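How to Run a Robot Demo for Visitors Without Losing the Visitors

Posted Thursday, October 1, 2020

We have now held open days at the Prandmont workshop often enough to have made most of the available mistakes at least twice. In March we had 172 people through the door in one afternoon, and a fair number of them were still awake at the end. What follows is the procedure we use for the two-arm wiring bench, written down so that the next crew doesn't have to learn it from the faces of a bored school group.

It assumes you already have a working cell and know how to start and stop it. If you don't, please sort that out before inviting the public.

Step 1. Pick a task people can follow

Your best task is probably your worst demo. Ours was a calibration routine called Phromma, which took us most of a winter and looks, to anyone outside the building, like an arm having second thoughts. People watched it politely. One man asked when it was going to start, and it had finished.

Plugging a connector in or pulling one out works much better. Everybody has done it, usually behind a television with a flashlight in their teeth, and everybody knows it is more annoying than it should be. They will forgive a robot for being slow at something they are bad at themselves.

Keep the whole cycle short. Our Flasdale routine runs 57 seconds from home position to home position, and that is close to the limit. Past a minute, the phones come out, and they aren't filming.

Step 2. Set the bench

Start with a plain light tabletop and clear everything off it that isn't part of the job. Coffee cups, hex keys, last month's visitor badges. You will be asked what each thing does, and "that's a hex key" is a poor use of your voice.

Put the work in a tray in the middle and the bins around it, within reach of both arms. Line the tray with white paper. Bare shiny metal throws the lights back at the audience and makes small parts very hard to pick out from behind the rail. Change the paper between groups if it has picked up marks.

Choose a board with some color to it. A red one on white paper can be found from the back row. We used to use a dark green one on a dark mat, and narrated the whole thing like a radio play.

Leave some slack in the arm cables and then run each arm through its full range by hand control, watching the cables and nothing else. Do this every time, including the time you are sure you don't need to.
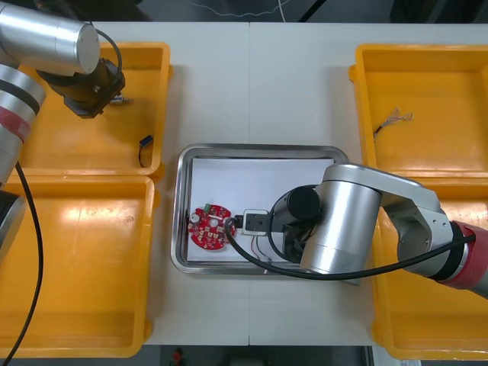

The Flasdale bench mid-demo, right gripper on the black plug beside the board.

Step 3. Decide what goes in the bins

Yellow bins are good because people can see them. Beyond that, the main rule is to put very little in them. A full bin looks like inventory. A bin with one connector in it looks like something is about to happen, and you want that feeling for as long as you can get it.

Scrap wire can go in a bin of its own. Empty bins are fine too, but have an answer ready, as a child will ask what they're for. "Later" has served us well.

Count your small connectors before the doors open and after they close. We bought a box of 50 for the March session and do not care to discuss the second figure.

Step 4. Mark the line and mean it

Tape on the floor is a suggestion. A rail is a rule. Use the rail, put it well outside the reach of both arms, and have one person whose only job is standing beside it with a hand near the stop button. That person does not answer questions, hold coats or go and find the other brochure.

Run at reduced speed. The visitors can't tell, and you will feel better.

Step 5. Talk less than you want to

Say what the arms are going to do, in one sentence. Then start the cycle and be quiet. This is the hardest step and the one our team still fails. The natural urge is to explain the gripper force settings while the gripper is doing something interesting, so that people look at you and miss it.

After the first run, ask what they noticed. Then run it again. The second time through they all watch the wires, which are the hard part: a plug is the same shape every time, and a loose wire has never been the same shape twice in its life. That is a good moment for the technical bit, if you can keep it under two minutes.

Step 6. Plan for the failure

It will miss one. Ours logged 723 cycles in rehearsal and was very well behaved, then dropped a plug in front of the first group of the morning, who were from Rostora and had driven a long way.

Don't apologize or blame the lighting. Stop the arms, tell people what you think went wrong, reset and go again. Visitors like this part more than the successful runs, and will ask better questions afterward. We have considered dropping one on purpose and so far have been too proud.

Keep a spare board and a spare connector within your own reach, outside the rail. If three runs in a row fail, switch to the backup routine, and if that fails, there are cookies.

Step 7. Shut down properly

Park both arms, cut power, then let people lean in for a closer look at the bench. Do it in that order. Hand around a spare board and plug so they can try the job themselves, one-handed, with kitchen tongs. Most give up quickly and look at the robot with new respect.

Get the tongs back. They belong to the break room.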